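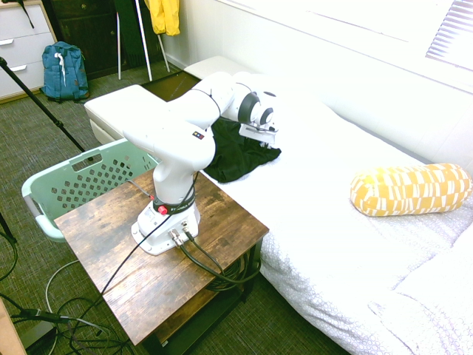
Verden Home Help > Laundry and Bedding > Folding and Sorting

Folding black laundry on a white bed without lint transfer

Asked in April
Viewed 617 times

citrus_rail

I use the bed as a folding surface. The laundry comes up in a mint-green plastic basket, the kind with square ventilation holes, which stands on the floor behind a small side table. Items go from the basket to the bed one at a time, get folded, and go into the chest of drawers.

The bedding is white throughout. The comforter has a pattern of small circles and the surface is textured. The only color on the bed is a bolster with yellow and white blocks.

The problem is black items. When a black piece lies on the bed for any length of time, it leaves fine dark fibers in the texture of the cover. A lint roller removes most of them from flat areas. It does poorly in the recesses of the pattern. White fibers also go the other way and end up on the black fabric.

I have considered folding on the side table. It has a rustic wood top with scratches and worn patches, and it is too small for anything larger than a hand towel. The white bench along the side of the bed is also too narrow, and it has the same lint problem.

Requirements:
- The bed remains the folding surface.
- No permanent dark cover on the bed.
- Fewer fibers transferred in both directions.
- A way to get fibers out of the pattern without washing the comforter each week.

The mattress is 60 inches wide. Detergent is Citlow powder, normal dose. I have a dryer.

bralby_linen_shelf
Accepted by the poster

There are two separate mechanisms here and they need separate treatment.

The first is loose fiber carried out of the wash. It is held on the fabric surface by static and comes off on whatever it touches. The second is dye rub-off, which occurs when dye that is not fully fixed transfers by friction. Loose fiber can be picked up with tape. Rubbed dye can't.

Test before changing anything. Take a white cotton handkerchief, rub it firmly on the inside hem of a black item, and look at it in daylight. Gray smudges indicate dye. Separate specks indicate fiber. From your description I expect specks.

Assuming fiber, proceed as follows.

1. Wash black items apart from towels, flannel and anything white. Turn them inside out. Do not fill the drum past three quarters.

2. Clean the dryer filter before the load, then stop the dryer after ten minutes and clean it again. Most of the fiber is released early in the cycle.

3. Remove the load while it is very slightly damp at the seams and let it finish on a rack. Overdrying increases static, and a black item with a static charge will pull white fiber off the comforter as soon as it is put down.

4. Shake each item once over the floor before it reaches the bed. Do this at the basket. A ventilated basket lets a certain amount of fiber fall through the holes, so vacuum under it afterward.

5. Lay a flat cotton sheet across the working area. A plain percale weave is suitable. Do not use fleece, jersey, terry or anything brushed. The sheet should be smooth on the upper side and should extend well past the area used for folding. Keep it folded in the basket between uses, which meets your requirement of no permanent cover.

6. Move the comforter and the bolster out of the way first. Folding the comforter toward the foot of the bed is sufficient. Work at the head end, where the surface is flatter.

7. Put black items down open, and fold them at once. A black cloth left bunched up on white bedding has more folds in contact with the surface and gets dragged when it is straightened. The dragging does more harm than the contact.
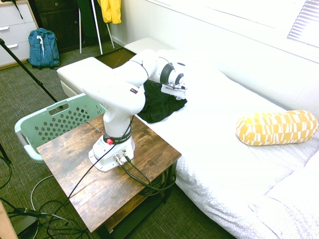 8. Fold by lifting. Pick up two corners, bring them to the opposite two, and lower the fabric. Smoothing with the flat of the hand should be done once, on the top layer only.

9. When finished, gather the sheet from its four corners inward so that the fiber stays inside. Shake it outdoors.

For fibers already in the pattern, a lint roller is the wrong tool. The adhesive touches only the raised parts. Use a dry rubber glove or a rubber squeegee in short strokes in one direction, then vacuum with the upholstery head at low suction. Work in strips from the head to the foot. If the fibers are in the stitching, dampen the glove lightly and repeat.

If the handkerchief test shows dye instead, wash the black items cold, two or three times, on their own. Do not put them on white bedding until a clean handkerchief stays clean. Vinegar in the rinse is often suggested for this. It does not fix commercial dyes on cotton and I would leave it out.

lekota_flats

Just fold the dark stuff on the side table. Fold in half in the air, then in thirds on the table. You don't need 60 inches of space for a shirt.

Check the tabletop for snags first if the finish is rough. Run an old pair of tights over it and if they catch, sand that spot or put a placemat down.

Or buy gray bedding.

Comments on this answer

citrus_rail
The table is not clear enough to fold on. The tights test is useful and I will do it anyway.

lekota_flats
Placemat on the bench then.

drum_and_filter

The accepted answer is correct on the main points. Some additions.

Sorting order matters. Fold the white items first and put them away, then lay the sheet, then fold the black items. Done the other way, the fiber left by the black load is picked up by the white one, and the error shows more.

Detergent dose should be checked. Powder that has not dissolved leaves pale residue on black fabric, which is easily mistaken for white lint. Residue rubs off as dust and dissolves with a wet fingertip. Lint does neither. If it is residue, dissolve the powder in warm water before adding it, or use a liquid for the dark load.

Textured bedding varies in how much it sheds. A new comforter cover sheds for its first several washes. I kept a record for my own covers by weighing the dried lint from the dryer filter on a kitchen scale that reads in tenths of a gram. The first load of a new white cover was the heaviest and the amount fell steadily until the sixth, after which it was level. If yours is new, some of the white-to-black transfer will stop without any action.

A sheet 2 yards long is enough for a bed of that width, laid crosswise with the excess hanging over the side. Mine is cut from an old flat sheet and hemmed on the cut edge. An unhemmed edge will shed threads and defeat the purpose.

Comments on this answer

bralby_linen_shelf
Agreed on the order. I should have included it before step 5.

citrus_rail
Results after several loads. The handkerchief test gave specks and no smudge. Stopping the dryer to clear the filter made the largest difference. The rubber glove removed the fibers from the circle pattern except along one seam near the foot. The comforter cover is fairly new, so I will check again after more washes. The powder was also part of it, as the pale marks dissolved with water.

drum_and_filter
For the seam, try a soft dry toothbrush along the stitching and vacuum while brushing.

Related threads
Removing lint from waffle and seersucker covers (153 replies)
Plastic baskets: do the holes snag knitwear?
Storing a bolster during the day
Which side of a percale sheet is the smooth side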